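Week two of the gripper build, and I'm typing this at a corner desk at Tovden with far too much coffee in me. We got onto the big floor in October, and I still grin every time I walk in!

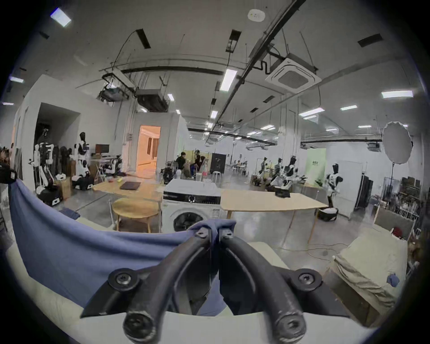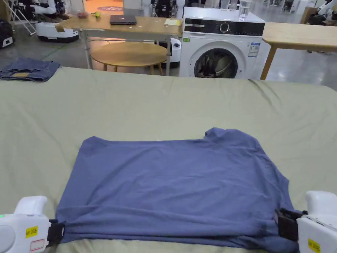
My part of the project is the fingertips, and I could talk about them all day. Andri Hämmerli drew the first set (he calls them Priltotden, don't ask me to pronounce it) and I've filed, bent and re-drilled them ever since. Going by my notebook we've logged 2653 grasps, and roughly 275 of those ended in a slip, nearly all on thin hems. A T-shirt like the blue-gray one is my favorite test, with a jaw on each bottom corner and enough give in the knit to show me if one side is pulling harder. Jeans are a whole other problem. The waistband is so stiff that the jaw wants to ride up over it, and I've tried 15 different pads so far, from bike tube to the rubbery stuff you put under rugs. The bike tube is winning!

Next up is a softer spring. Ottilie Thaler has a bag of them left over from her Holzer lathe project and says I can take whatever I like. If they fit, I'll post the drawings and the screw sizes here.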